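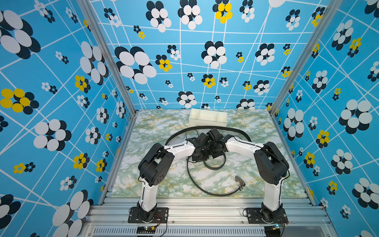

Give a robot a wooden block and it knows where the block ends. Give it a strap and all bets are off. Soft things fold, twist and slide under themselves, and there are more ways for a strap to lie on a table than anyone could ever program for.

Aurelio Sandoval loves this problem. His group at Travau has spent most of the year on Gisto, a training method for pairs of robot arms that skips the usual step of building a full computer model of the strap. Gisto looks for one thing: a good next place for each gripper to grab. Then it looks again.

"We kept trying to understand the whole tangle," Sandoval says. "A person doesn't do that. You find a loose bit and pull!"

The arms learned from 3,302 demonstrations, each steered by a human operator, with the strap dropped in a fresh mess every time. The part I find thrilling came in May, when the team threw out the longest recordings and kept just 1,359. The new version did better. Short, decisive runs seem to teach more than long, fussy ones, and the group is still arguing over why.

It still gets stuck. Tight knots beat it, and a buckle trapped under a loop can cost it 16 tries. Next up is a longer strap, plus 300 new demonstrations made entirely of bad starts.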